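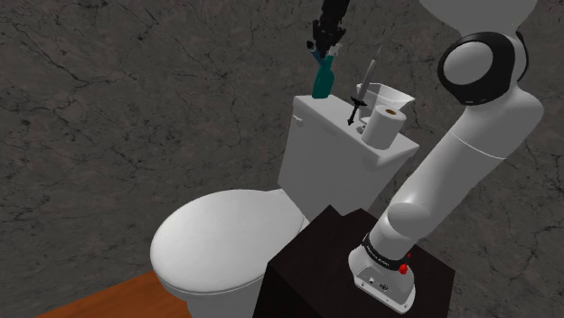 Figure 3. Simulated washroom, with the gripper at the spray bottle on the toilet tank.

4.2 Changes to the cleaning round

Before the trial, cleaners at the Udholm site did each washroom alone, start to finish. Under the Skatport system the arm handles items left on the tank, such as bottles and paper rolls, and the cleaner does the floor, the bowl and the final check. The routines were tried first in simulation (Figure 3), and cleaners were shown these runs before they worked next to the arm.

The site logs hold 1,819 room visits. In 1,287 of them the cleaner finished without calling for help. The remaining visits include stops where the arm had set an item down in a place the cleaner then had to change.

Staff said they bent and reached less but waited more. Two cleaners on the early shift began doing the floor first to fill the wait, and the others took up this order by June. Supervisors had not planned for it, and the written schedule still lists the floor last. Pay grades stayed the same, although clearing a stopped arm is now part of the job. We return to this point in Section 5.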